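Presine Project: Progress Report to the Rusteo Fund
March 4, 2019
Work package 3, fine handling of soft materials

1. Background

The fund asked whether machines can yet take over ordinary chores in homes and on shop floors: mending, folding, packing soft goods. Work package 3 treats suturing as the hard end of the same problem. Thread, cloth and tissue all shift when touched, and a controller that copes with one should carry over in part to the others. The Hakunstead bench work uses two instruments, one to hold near the cut and one to handle needle and thread.

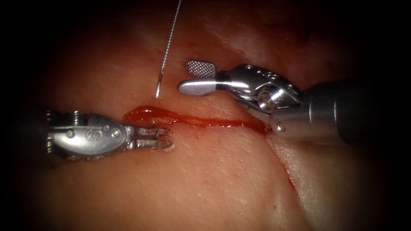 2. Results since October

The Chong controller was run for 200 trials of a single pass: approach, grip, drive, pull through. It completed 39 without operator input. Most stops came at the grip step, where the strand had drifted from its planned position. Blood on the surface adds highlights that the tracking software mistakes for metal — a fault we also see with glossy packaging on the shop-floor rig.

Needle approach is the more reliable step. The software plans the entry point from the line of the cut and keeps the second instrument at its left end.
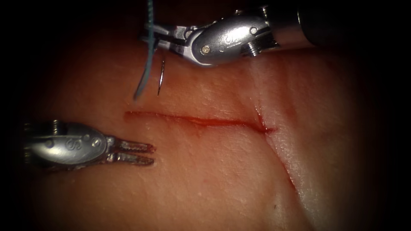

Figure 2. Curved needle and teal-green thread held over the upper edge of the cut, before any stitch.

3. Household and shop-floor tasks

The same controller was tried on hemming and on bagging soft goods, 657 attempts in all. Hemming remains too slow for use outside the lab. Bagging is closer, provided the bags are presented open and flat. Neither task is ready for unattended work.

4. Next period

Thread tracking will be rewritten before further trials. We request no change to the budget. The delayed force sensors are still on order.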